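Home | Notebook | Cruises | Samples | People

6 May 2026 — benthic notebook, Wirkonholm station

Back in the dry lab with the sponge and coral material from the April trip, and it's slower going than I'd hoped (isn't it always?). Ifigeneia Liapis and I got through the jars from the 1,102 m dredge this morning. Mostly glass sponge bits and one lovely brittle star still hanging on to its coral branch! The deeper haul, 1,131 m, is muddier and I keep losing tiny bivalves in the sieve.

Labels are the big headache. Whoever wrote the Surnomer set used the wrong pen and the ethanol has eaten half the ink, so I'm matching jars to the deck log by preservative level and guesswork. Six are still orphans. I've put them on the top shelf with red tape — please don't tidy them.

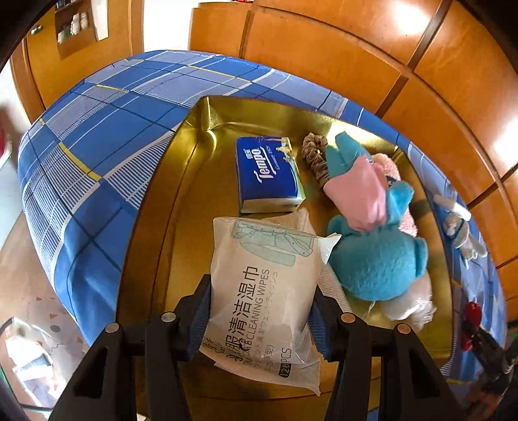

Sorting the 410 m coral rubble took up the whole afternoon. I'm splitting it into live, dead-clean and dead-encrusted, same as Karagiannis did for the earlier survey, so the two sets can sit side by side. My sleeves were covered in mud by the second tray, so a 12-piece pack of cleaning wipes, the kind for clothes, is going on the shopping list. The encrusted pile is by far the biggest, mainly worm tubes and bryozoans, and I had to stop and look up two of the bryozoans. Still not happy with either name.

Olimport says the new sieve mesh ships next week. Until then we share the old one, and whoever uses it last rinses it, please!!

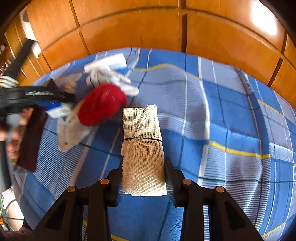 Gauze wrap, black rubber band a little above the middle.

Tomorrow: finish the rubble, weigh the dead-clean fraction, and email Ifigeneia the list of orphan jars so she can check them against her own deck notes. Also need to ask about freezer space before the tissue samples come over.

Contact the notebook keeper | © Wirkonholm station | Back to top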